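3. Tidying up: can the arms manage the bin corner yet?

I went into this part of the study fairly cheerful. Two arms on a rail, a bin with a liner, a handful of small things left lying on a stone-patterned surface — how hard could it be? Guido Bellini, who shares the writing of this paper with me and worries more than I do, reckoned the small things would beat us long before the bin did. He had a point, as the rest of this section shows.

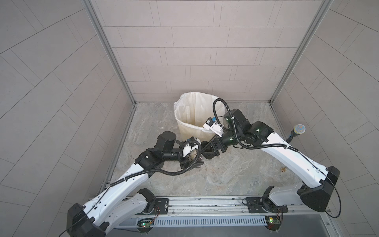
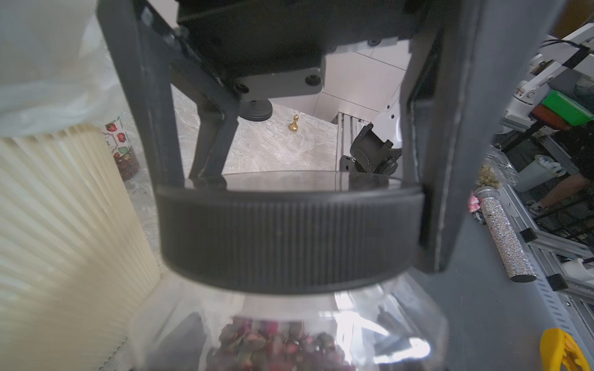 Figure 3. The bin corner with both arms at work (first panel), and a lidded jar of dried rose buds between the fingers, seen from the wrist (second panel).

3.1 What we asked for

We kept the chores dull on purpose. Put the rubbish in the bin. Pick up a jar by its lid and set it down somewhere else. Move a small metal thing out of the way without knocking anything over. I do all of these before breakfast without thinking, and so do you, I expect.

The running order came from Druststead, our little scheduling program, which picked a chore and a starting layout for each go. Over the whole study it gave us 2000 goes, of which 384 were bin chores and 400 were jar chores (the rest are in sections 4 and 5). We called a go a success if the thing ended up where it was meant to be inside the time limit, with nothing else tipped over. Guido wanted to take marks off for dithering as well. I talked him out of it, mostly because I'd have failed too.

3.2 How it went

Jars were the nice surprise! A ribbed lid gives the fingers something to bite on, and once the arm had hold of one it rarely let go. Most of the failures came at the other end, when it tried to put the jar down and misjudged the height, so that the jar landed with a bump or a wobble. Griklow, the older of our two controllers, was worse at this than Pliltov, and neither was what I'd call gentle.

The bin was much more mixed. Dropping something into an open bin is easy enough if you come at it from straight above, but the controllers liked to come in from the front, low down, and then the folded rim of the bag got in the way. Now and then a finger caught the bag and dragged it. A person would tug it back over the edge and carry on. Pliltov just carried on, and a loose bag made every later go in that batch harder.

Then there was clear stuff. Anything see-through lying flat on the floor was a misery, and I spent a good part of October watching the arms close their fingers on nothing beside a petri dish. Small shiny brass or gold things did better, though the bright spots on them sometimes pulled the grip off to one side.

3.3 Two arms, one bin

Gerardo Fabbri looked after the two-arm trials and asked me to be fair to them, so I'll try. Having a second arm does help when something has to be handed across, and the Onyshchenko timing rule (set out in the appendix) kept the pair from grabbing at the same moment. What it didn't do was teach them manners. With both grippers in front of the bin there was very little room left, and one arm would often wait for the other for longer than the chore itself should have taken.

So, would I let them do my kitchen? I'd give them the jars today, if the jars weren't precious. The bin I'd keep for myself until they can sort out a slipped bag, and we come back to that in section 6, where Gerardo tries a slower approach from above.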